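Osanon Housing Cooperative
Working Group on Household Automation

MINUTES OF THE REGULAR MEETING
Date: 2/21/23
Place: Ground floor meeting room, Villanueva House

1. Call to order
The chair called the meeting to order and confirmed that a quorum was present. Apologies had been received from the representative of the Brolby building. The agenda was adopted with one change: the item on storage of equipment was moved to the end.

2. Minutes of the previous meeting
The minutes were approved with a correction to item 5, where "dishwashing" should read "dish drying." The secretary will send the corrected copy to the board.

3. Matters arising
The secretary reported that the board had read the group's interim note and had returned it with a single question: whether the cooperative should set aside money in the coming budget for any machine that does household chores, beyond the robot vacuums already in use in the shared hallways. The group agreed to treat this question under item 6.

The hallway vacuums in Villanueva House continue to run on weekday mornings. The one on the upper landing has again been stopped by the fringe of the mat outside the laundry room. The building representative will ask for the mat to be replaced with one that has a bound edge.

4. Laundry and hanging work
The member responsible for the laundry topic presented a written report. Residents answering the fall survey had named laundry as the chore they would most like to hand over. The report divides the work into sorting, loading, moving wet items, hanging, folding and putting away. Loading and unloading a front-opening machine was judged to be the nearest to practical use. Hanging was judged to be among the hardest steps, for the following reasons.

Cloth has no fixed shape. A machine that picks up a cup can rely on the cup looking much the same each time, while a shirt or a towel looks different whenever it is set down. A clip or clothespin must be squeezed open, held open, placed over cloth and rod together, and let go. This calls for both hands to work at once, with one holding the cloth steady. Clothes stands themselves are light and may shift when pulled.

The member noted that hand-held grippers, worked by a person, are a fair way of finding out which of these difficulties lie in the hand and which lie in the control of it. If a person with full eyesight and judgment finds a step hard with two gray fingers, a machine with the same fingers will find it no easier.

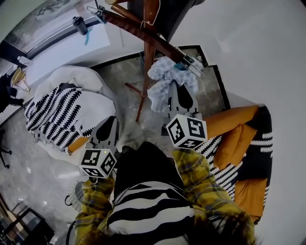
Figure 1. Hanging work at a wooden clothes stand, with a gripper held in each hand.

In discussion, the following points were made.

A member asked whether flat pieces such as dish towels could be treated separately from garments. The group agreed that they should be, as a plain square of cloth draped over a rod needs no clip indoors and may be the first hanging task worth testing.

Another member observed that homes are furnished for the people in them. Rugs, low sofas, loose cushions and blankets all leave less open floor than a machine on wheels would want. The group did not think residents should be asked to rearrange their living rooms.

A member who works in garment repair stated that delicate knits should be left out of any test. Agreed.

5. Shop-floor work
The group heard a summary of the visit made to Feltari, the packing workshop that rents the rear unit from the cooperative. The workshop has 22 employees and has used 2 automatic sealing machines since last April. The sealing machines close 247 cartons in an hour at their regular setting, provided that the cartons are all of one size. Mixed sizes are still closed by hand.

The workshop's manager told the visitors that filling the cartons remains entirely manual. Soft goods in bags slide and fold when lifted, and the staff correct for this without thinking about it. The workshop looked at a machine for this step and decided against it, chiefly on account of the time needed to set it up for each new order.

The group noted that the difficulty is close to the one described under item 4. Rigid things of a known size are handled well by machines. Soft things are not, or not yet at a price that a small workshop can accept.

6. Reply to the board
After discussion, the group agreed on the following reply.

The group does not recommend setting aside money in the coming budget for machines that do laundry, tidying or kitchen work. It has found none that it could place in a shared laundry room and leave to work without a person present. It recommends keeping the hallway vacuums and their service contract as they are. It asks the board for leave to continue its inquiry for another year, with an allowance of $200 for clips, cloth and replacement parts.

One member asked that a differing view be recorded. In that member's opinion a small reserve should be started now, so that the cooperative is not obliged to wait a full budget year if a suitable machine comes on the market. The proposal was put to a vote and was not carried. The reply was then adopted.

7. Storage of equipment
The folding table and the tool cabinet are to be moved from the bicycle room to the dry store. The key will be kept at the front office. Members are reminded to sign the book when they take equipment out and again when they bring it back.

8. Other business
A resident has written to ask whether a window-cleaning machine may be used on the outer glass of the stairwell. The question was referred to the building representative, who will check the terms of the insurance before answering.

9. Next meeting
The next regular meeting will be held in April at the same place. The report on dish towels and other flat pieces is to be sent to members one week beforehand.

The meeting was adjourned.

Recorded by the secretary of the working group.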